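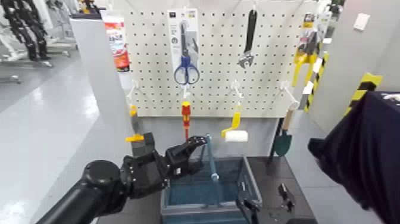 The Lekero wall cabinet costs $184 more than I wanted to spend on somewhere to put a screwdriver, and it took me most of March to admit I was going to buy one anyway. I had been a pegboard person for years. Pegboard is cheap and cheerful, and you can see at a glance whether you own an adjustable wrench. You can also see the scissors still hanging up in their cardboard package, which in my experience is how scissors stay for a very long time. A cabinet has doors. I'm at the age where I want doors.

So, the cabinet. Lekero makes it in two widths, and I got the wider one, which they call the 1224 for reasons the manual does not go into. It measures nothing that comes out to 1224 in any unit I own. It comes in one very heavy box and one very light one, and the light one holds the hinges, the screws, a hex key and a sheet of stickers saying Lekero, in case you want to advertise on your own garage.

Assembly is a two-person job according to the booklet. My second person was Natalie Cropper from across the street, who has put together a lot of furniture and has opinions about all of it. She held the back panel while I found out I had the side panels swapped. They are identical except for one hole, and the drawing of that hole is the size of a poppy seed. Start to finish it took us an evening, with a break for soup.

Hanging it is where you earn your cabinet. The rail goes up first, you level it, and then you lift the whole thing and hook it on. The rail is good. I'd go so far as to say it is the best part of the product, a proper piece of bent steel with slots long enough to find a stud wherever your builder happened to leave one. The lifting is less good. Take the doors off before you do it. The booklet has you put them on first, and the booklet has never met my shoulders.

Once it's up, it stays up. Lekero says it will carry 75 pounds, and I've loaded it with what I'd guess is close to that, mostly half-used cans of wood stain I will never open again. There's no sag in the shelves and the doors still meet in the middle. The hinges close softly, a thing I did not care about until I had it, and now I shut the kitchen cupboards with contempt.

Now the complaints. The shelves adjust on little metal pins, and the pins are a hair too thin for the holes. They hold fine under weight, but pull out a full can in a hurry and the shelf tips toward you like a waiter with bad news. I wrapped mine in a turn of tape. At this price I shouldn't be wrapping anything in tape.

The inside of the doors is the other letdown. The box shows a man reaching for a neat row of pliers hung on the left-hand door, and he looks very happy. The rack those pliers hang on is sold separately. So is the right-hand one. I bought a single rack, and it rattles every time the door closes, softly or otherwise.

And it's deep. For paint and power tools that's great. For small stuff it's a cave, and by the second week I was keeping a flashlight on the top shelf to look for things on the bottom one. The flashlight has since moved to the back.

I looked at two others before this. The Umska is cheaper and comes already put together, but the doors are thin enough to flap, and the one in the store had a dent in it that the salesman called a shadow. The Nuttall is lovely. It has a lock, real drawers and a finish you could eat off, and it's well over $500 before delivery. If I'm spending that on a cabinet I want to be buried in it.

Natalie has a Dridum, an older model they don't sell now, and she says hers never needed tape. I've heard this more than once.

Would I buy the Lekero again? Yes, probably, in the narrower width and with no door racks. The steel is solid, the rail is excellent, and the garage looks as if a tidier man lives here. I've kept a short stretch of wall free next to it for the things I use every day, since I found I was leaving the doors open to get at them, and I'd paid for the doors.

Four stars. It would have been four and a half, but the stickers don't come off.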